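Mars – par Despina Rusu

Ce site utilise des cookies pour mesurer son audience. Accepter | Refuser

Bon, on reprend là où on s'était arrêtés : l'intérieur d'une tour de bureau, panneau latéral retiré. Je vous redis ma manie, on couche toujours le boîtier avant de toucher à quoi que ce soit, et on range les pièces debout ou dans leur logement, pas en vrac sur l'établi !

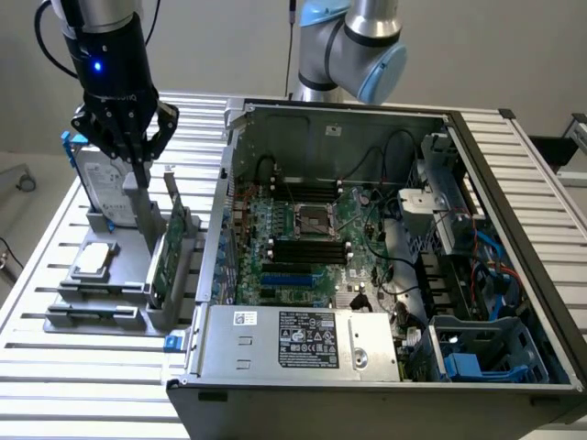
Pour le processeur, on ouvre d'abord le cadre métallique du socket, on repère le coin marqué, on pose à plat et on n'appuie pas (j'en ai vu, des broches tordues…). Ensuite les barrettes mémoire : les loquets s'écartent, l'encoche vous dit le sens, et là, oui, il faut pousser franchement.
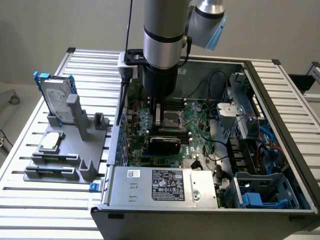 Côté alimentation, lisez l'étiquette avant de débrancher – une 300 W ne remplace pas n'importe quoi, et le polycopié Gumeris a un tableau très bien fait là-dessus. Le disque passe en dernier, dans son berceau, sans forcer. Pour la prochaine fois, relisez la partie sur les cartes d'extension et apportez votre bracelet antistatique, le mien ne fera pas tout le groupe !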